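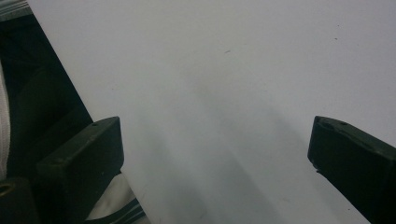
OK quick update before I fall asleep on the keyboard. November has been a lot.

Count as of tonight: 1344 recorded, 947 kept. I know. I know! Last time I wrote here I was very smug about my keep rate and then I sat down with a pot of tea and watched my own episodes back at double speed and, well. 947.

Where they went, mostly:

Too slow. I hover. I get the fingers over the thing and then I hang there for two seconds deciding, and the model learns to hang there too. Indira Kartha spotted it before I did. She'd trained a small policy on my first batch and it would get right above the card and just sort of think about it. Forever. "It's doing you," she wrote. Rude, correct.

Lost tracking. Pale flat surfaces are bad for this, there's nothing for the camera to hang on to, and once the pose estimate slides the whole episode is garbage even if the pick was lovely. I threw out a whole evening of lovely picks.

Forgot to open all the way at the start. Every episode is supposed to begin with the gripper fully open. Sounds easy. Do it when you're on number sixty of the night and your thumb hurts.

And a bunch where I just did the wrong task. Said "fold" in the label and did a "slide". Tired brain.

So the task list, for people who asked. Household stuff, nothing fancy. Pick up a card from a flat surface, slide a sheet to the edge and grab it, fold a small cloth once, put a sock in a bin, close a box lid. The flat-thing tasks are the hard ones by miles. You can't pinch a sheet of paper lying flat with two chunky fingers, you have to drag it until some hangs over the side and then come in from the front. I do that without thinking with my own hand. With the tool I had to learn it like I was four. And then teach it to something that has never had hands at all.

Session size is 80 now. I was doing more and it was dumb, the last stretch of every session was where most of the rejects lived. Indira plotted it by episode number and you could see me getting tired, a nice little ramp. 80, stop, eat something. If I'm good I do a second block after dinner, usually 9 to 10:30 pm. That's it.

Things that helped, in no order:

Fabric near the work. Anything with stripes or a weave. Tracking got noticeably happier once there was some pattern in the view and I stopped clearing everything away like I was expecting guests. A bare tabletop looks so neat and is so useless.

Lamp bounced off the ceiling, not pointed down. Direct lamp gave me a hard shadow of the gripper that moved with it and I got worried the model would use the shadow as a cue for height. Maybe that's fine?? Maybe it's even good. But then it won't work in someone's kitchen at noon. Soft light, moved around between blocks.

Saying the label out loud before I start. Feels silly. Cut the wrong-task ones to basically nothing.

Changing where I stand. I had 300-something episodes all coming in from the same side becuase that's where my chair is. The policy was great from that side. From any other side it was a drunk.

Wiping the finger pads. They pick up lint and dust and then paper slips. I do it at the start of each block now, damp cloth, thirty seconds.

OK so the bit I wanted to write about. Failures. Do you keep them.

I've been deleting every episode where I fumbled, even if I recovered. Drop the card, regrab it, done, delete. Apinya Ratanaporn, who has been doing this longer than me and has much steadier hands, told me I was throwing away the best part. Her argument: the robot is going to fumble. It's going to fumble constantly. If every example it ever saw goes smoothly from open to grab to done, then the first time it misses it's somewhere it has never been, and it does something weird, like drive into the table. A fumble with a clean recovery is the one example that tells it what to do next.

I pushed back a bit. My worry is it learns the fumble along with the recovery. Like, learns that step one is to miss. She said trim the front, start the episode right after the miss, keep the recovery only. Which, ok. That's smart. It's also more editing and I already hate the editing.

Dug through the reject folder and found 68 with a recovery clean enough to trim. 68! That's most of a session's work just sitting in the bin. Cut them over two nights. They're in a seperate folder, Indira's going to train with and without so we can see, same settings otherwise. No result yet so please don't ask me. I'll post it when I have it, good or bad.

I also tried doing some on purpose. Start with the fingers badly placed, too far left, too high, card half rotated, then fix it and finish. It's weirdly hard to be bad in a natural way. My fake misses all look the same. Apinya just starts with her eyes closed, puts the tool down wherever, opens them and goes. Stealing that.

Other stuff:

The data folder naming. I call the batches after nothing in particular and now I've got one called Skelley and one called Chu and one called Peltinov and I can't remember which has the bad calibration. I think Chu. Write it DOWN, past me. There's a text file now. It has two lines in it.

Drimeck (the big batch, the one everything gets trained on first) is getting frozen at the end of the month. After that new stuff goes somewhere else, so the comparisons mean something. I kept sneaking episodes into it and then wondering why the numbers moved.

Wrist. Somebody in the comments asked. It's ok. Sore at the base of the thumb after a double block. I switched hands for a few episodes and they were hilarious, all rejected, but it did give me a break. Wondering if left hand episodes are worth it once I'm less terrible. Different arcs, different approach angles. Could be good variety, could be noise. Opinions welcome.

Next up is the sheet-to-edge task again, it's the thinnest one in the set and the policy is worst at it, so no mystery there. Plan is one full block with white paper, one with anything but white. New surfaces too if I can find some. I've used every table I own and the top of the washer. Kitchen floor maybe, knees permitting.

Laptop at 4 percent, posting this as is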